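Workshop notebook – Vetholm bench, upholstery and frames
Monday, July

Started on the Koval settee at 10. Petro Koval dropped the last of the old cover off himself and stayed long enough to see the back rail come away. The rail had been glued at least twice, once with hide glue and once with something yellow and brittle that chipped off in flakes. The hide glue softened with warm water and a rag. The yellow stuff didn't, so I scraped it with the small Bodent scraper and finished with 120 paper on a block. Didn't go near the shoulders of the tenon. They are already a bit loose and I don't want to be shimming both faces.

Webbing. The old jute was gone at the front edge and sound at the back, as usual. Stripped all of it anyway. Tack holes in the front rail are very close together and the beech is crumbling between them. Filled with glue and fine sawdust, pressed in with a putty knife, clamped a strip of waxed paper over the top. Left it until after lunch and it was still soft in the middle, so webbing is put off until tomorrow. Whoever gets to it first: set the new tacks a finger's width inboard of the old line.

Springs. Ximeng went through the seat springs and retied the samples on the test board. She prefers the lighter laid cord for the second row and I have come around to it for the corners only. On the centre springs it stretched overnight and the knot slipped down a coil. We used the heavier cord there. Height after tying is 12 cm at the centre, a touch less at the sides. Petro wants it to sit the way it did when it was his mother's, and going by the wear on the old hessian it was never very high.

Stuffing. The hair is good. Teased out by hand and weighed before washing: 3364 g, including dust, which was considerable. Washed half in lukewarm water with a little soap flake, rinsed, spread on the mesh racks by the window. Do not put the racks on top of the heater again. The other half gets done when the first half is properly dry. I expect a loss of roughly a tenth once the dirt is out, and we have enough of the same colour in the store to make it up.
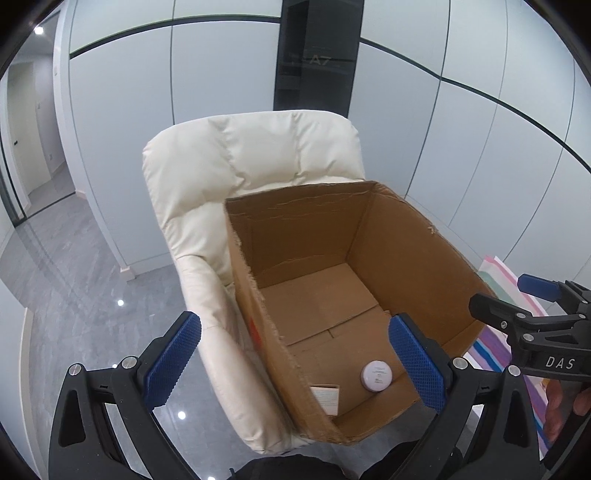 Buttoning took up most of the afternoon. The settee back had a shallow diamond pattern and the old cover gives us the spacing, but the fabric has stretched, so the marks on the cover and the holes in the hessian don't agree. I took the hessian as correct. Tried two depths on the sample panel, one pulled down hard and one left fairly flat. Pulled hard, the pleats run clean between buttons but the new cloth shows every one of them as a shadow. For comparison I looked again at the cream armchair, the one with the cardboard box on the seat, which has the tufted back and the rolled arm. Cream is unforgiving in the same way as Petro's cloth, so we should settle the depth by eye in daylight before cutting anything. Ximeng thinks the middle depth will do. I'd like to see one more sample, with a thin layer of wadding under the cover.

Cloth. The Ollier wool has arrived, a single length, no flaws that I could find on the first pass under the lamp. The nap runs down the roll. Chalked an arrow on the back at both ends. It is narrower than the sheet said, which means the outside back will need a seam or a plain panel in the lining cloth. Phoned Petro. He doesn't mind a seam as long as it is centred, as the settee will be against a wall.

Frame, back again. Dry-fitted the rail at 4. Left tenon is fine. Right tenon rocks. Cut a shim from beech veneer, one face only, and it closed up with hand pressure. Glue-up tomorrow morning, long clamps, cauls with cork on the show side. Check the diagonals before the glue grabs – last time we were out and had to live with it.

To do
Webbing on front rail, if the filler is hard
Third button sample, with wadding
Wash second half of hair
Order waxed twine, we are on the last spool
Sharpen the ripping chisel, the corner is chipped
Ask Petro whether he wants the old castors back on or the brass ones he brought in a bag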